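Search this site
Search

Two-way radios for festival stewards: the Lella handsets, reviewed

By the Brolthorpe Stewarding Blog
May 2026

14 comments · 60 shares

I've been stewarding at street festivals for long enough to have opinions about radios, and most of them aren't printable. If you've ever stood at a road closure with a samba band coming one way and an ambulance coming the other, pressing a button and hearing nothing but crackle, you'll know what I mean.

So when our stewarding group at Brolthorpe bought a set of Lella handsets to replace the old ones, I put my hand up to try them out first. I've now used them at the spring parade, at a football homecoming that got rather out of hand (cheerfully out of hand, I should say) and on a long wet evening at the Duvthorpe lantern walk. Three events, one pair of very soggy boots.

First impressions were good. The handset is lighter than our old ones and the clip is a proper clip, the sort that stays on a hi-vis when you bend down to move a cone. The talk button is big enough to find with gloves on. I do wish the volume knob was stiffer, though. Mine got nudged down to nothing twice at the parade by my own coat, and I missed a call about a lost child who was found before I even knew he was lost. I've taken to checking the knob every time I check my watch.

Sound is where they really earn their keep! The parade had a crowd of 3,300 by the organisers' count, and two brass bands, and a lorry with speakers on it, and I could still make out what control was saying with the earpiece in. Without the earpiece you can forget it. The earpiece comes in the box, thank goodness, but it only fits the right ear comfortably and the cable is short if you're tall and wear the radio on your belt. I'm not tall, so I was fine. The chap on the next barrier had his head on one side all afternoon. 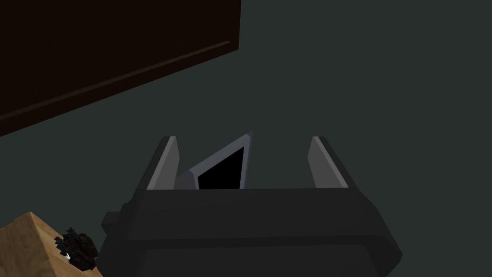 Gripper with two upright fingers, computer-rendered.

Range was more of a mixed bag. Down the length of the High Street it was perfect. At the lantern walk, where the route drops behind the old mill and follows the river, I lost control altogether for a stretch of path and had to pass messages back through the steward at the bridge. It worked, but it's slow, and I wouldn't want to do it in an emergency. Our old handsets were no better down there, so I'm not marking the Lellas down too much for it – just walk your route with one before the day and write down where the dead spots are.

Battery life I can't fault. I put mine on at breakfast for the football homecoming and it was still going when we'd stacked the last of the barriers, which was well after dark. The charging dock takes six at a time and has a little light for each one. The lights are all the same green whether the handset is full or nearly full, and I find that maddening. Is it ready or isn't it? I leave them in overnight and stop worrying.

One thing I hadn't expected to like is the second channel. We gave the first to control and the barrier stewards, and the second to the first aiders, so they could talk about somebody's ankle without the whole street listening. Swapping between them is one click. It's also very easy to knock by accident, and I spent a good chunk of the homecoming on the wrong one, wondering why everybody had gone so quiet and so medical. A bit of tape over the switch sorted that.

We did look at the Lodhi radios as well, and I had one on loan for an evening. They're tougher, and I'd say the sound is a shade clearer, but they're heavy, and the menu needs a good read of the booklet before it makes any sense. Half of our stewards only turn out once a year. They want a thing that turns on and talks. If you've got a regular crew who'll learn it, the Lodhi might suit you better.

Would I buy the Lellas for a small village fete? Probably not, you could shout. For anything over 1,000 people with a road closure and a police contact who needs to reach you quickly, yes, I would, and I'd buy a couple of spare earpieces at the same time, as ours have already started to go missing.

Four stars from me. They lose one for that volume knob and the daft green lights. We're taking them to the July carnival next, where they'll have steel bands to contend with, and I'll add a note under this review once I've got my hearing back.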